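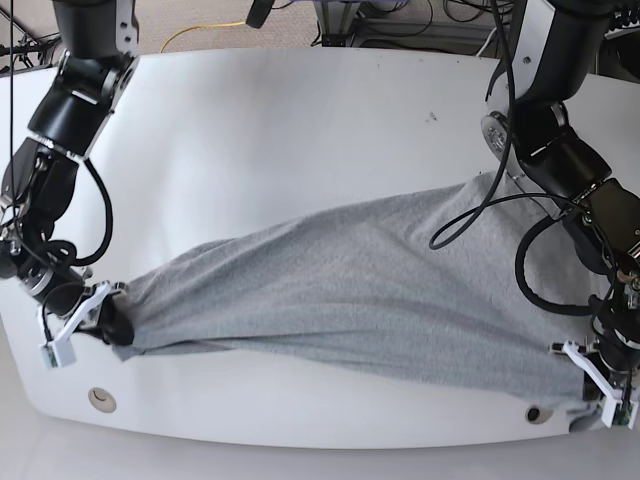
Call for participants: operator trial of the Cluda two-arm garment handling kit

Lurisow is looking for teleoperators and test sites for the second release of Cluda, a bench kit for handling soft goods with two arms. The kit is sold by Rondenine to laundries, returns centers and university labs. The trial covers setup, calibration and repeated garment tasks, and results go into the operator manual and the default task library.

What the kit does

Cluda runs two arms over one table, each with a parallel gripper and a wrist camera. Tasks in the current library are pick, stretch, flatten, fold in half and stack. Knits are the main concern of this trial. A heathered gray jersey bunches at the pinch point, and the finger pads have to hold it through a stretch without leaving a mark or letting one layer slide over another. Thicker fleece behaves differently again, and the grip width has to be set for each fabric.

The operator sees an overhead view and both wrist views. Most grasp decisions are made from the wrist view, where the fabric fills most of the picture and the fold lines, seams and fingertips are visible together. Participants should be comfortable working from that view for a full session.
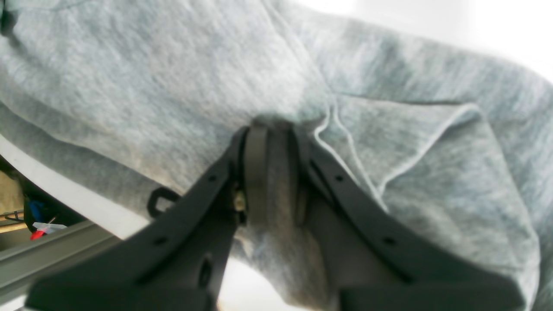

Places available

Individual operators: 8 places, at the Mac Carthaigh building. Paid by the session. Each operator completes 144 task runs over the trial.

Test sites: 2 places. A site receives one kit on loan, with installation and removal by Rondenine. The site supplies a level floor, a network connection and its own garments.

Requirements for operators

Normal or corrected vision and full use of both hands.
Able to log a failed grasp using the fault codes in the manual. There are 41 codes – training is given on the first day.
Prior work with teleoperated arms is useful but not required. Experience in garment finishing, alterations or commercial laundry counts equally.

Not covered by this trial

Gripper redesign, autonomous mode and wet fabric. Comments on these can be added to the session log but will not be scored.

How to apply

Send a one-page summary of relevant work to Tadhg Hennessy, trial lead, at Lurisow. State whether you are applying as an operator or a site. Sites should include a floor plan and a list of the garment types they handle. Technical questions about power, mounting and network ports go to Kevin Brophy at Rondenine.

Applications close on 25th August. Operators on the shortlist will be asked to do a short practice session – stretch and fold only – before places are confirmed.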